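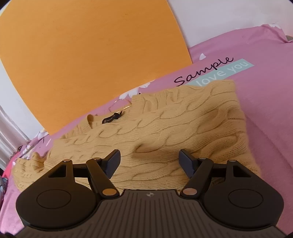
2 min read

Hand-held gripper demonstration is a method of teaching robots to handle objects in which a person carries the gripper and does the task directly, with no robot arm present. A camera fixed to the tool records what the fingers approach and touch. The recordings are then used to train a policy, a program that picks the next motion from what the camera sees. Folding clothes is a common test, and knitwear is among the harder cases.

The appeal is cost. Collectors can work in ordinary bedrooms, on beds with printed covers and cluttered edges, and a pair of tools can be carried from home to home. Supporters claim that this variety lets a policy cope with rooms it was never shown. The evidence for that claim is thinner than its popularity suggests.

Garell, a knitwear folding set collected in Fenanville, is often cited in its favor. It holds 800 demonstrations from 30 homes. The group behind it, Brurnano, reported a success rate of 78 percent on sweaters. The report counted a fold as successful if the garment ended up inside a marked rectangle, so a bunched sleeve or a twisted collar could pass. Trials stopped early by the operator were left out of the total, and their number was not given.
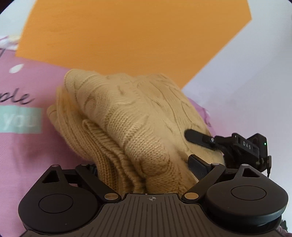

Thick knits raise problems that the score does not capture. A cable-knit sweater folded over itself hides most of its own edges, and two parallel fingers can easily pinch one layer when the task calls for two. A person holding the tool feels the drag of the yarn and corrects for it. Unless force is also recorded, the policy gets only the motion that resulted.

Siriwan, a later attempt to repeat the work with 500 new demonstrations, used a stricter test in which the sleeves had to lie flat. Its authors found a clear drop in performance on heavy sweaters and little change on thin ones. They did not have access to the original garments, and the two results cannot be compared directly. Whether more homes or more garments would close the gap remains untested.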